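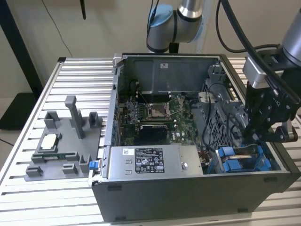 Kári Eyvindsson once remarked that his planner never failed at planning; it failed at knowing when a step had finished. The remark sets the order of this chapter.

## 7 Sequencing an assembly task

Fitting a processor or a memory module takes up to 60 motion commands, sent to 2 arms that share one workspace. Chapter 6 treated each command alone. We now join them into a task graph, in which every node has a start condition, an end condition and a recovery branch.

Section 7.1 defines the graph. Section 7.2 adds locks, so that one arm waits while the other is over the case.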